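Subject: Re: [gripper-users] Rotard vs Clinby fingers, drawer pulls
Date: 2024-09-26

> Has anyone run the Clinby fingers on bar handles? The Rotard set
> we bought in July slips off halfway through the pull and the
> vendor says our drawer is the problem.

Vendors do tend to blame the drawer. We did 363 pulls with the Rotard fingers and lost 58 of them, nearly all at the moment the arm changes direction. Same arm, same Bepari controller, force limit left alone. Then we swapped in the Clinby set and dropped 214 into the log before the pads wore smooth — an achievement of its own, given what they cost.
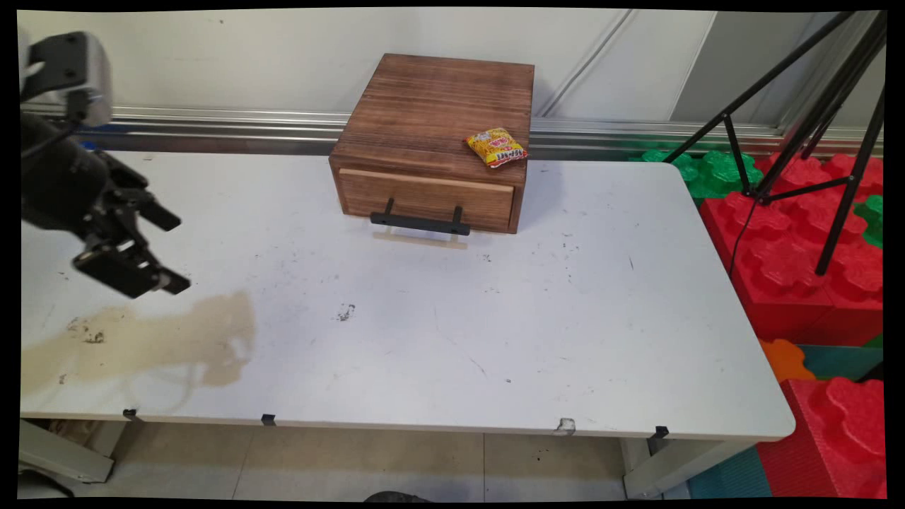

Does the controller need retuning when you change fingers? Only the tool offset and the closing width; we kept the same speed and gains for both sets.

I'd still pick Clinby for bar handles. For snack bags and other crinkly things the Rotard tips are kinder, and slower to get bored of. If your approach angle is off, though, neither will save you. Check that before writing to the vendor again.

Pernness sells replacement pads, part 2424. Order two packs. One will go missing.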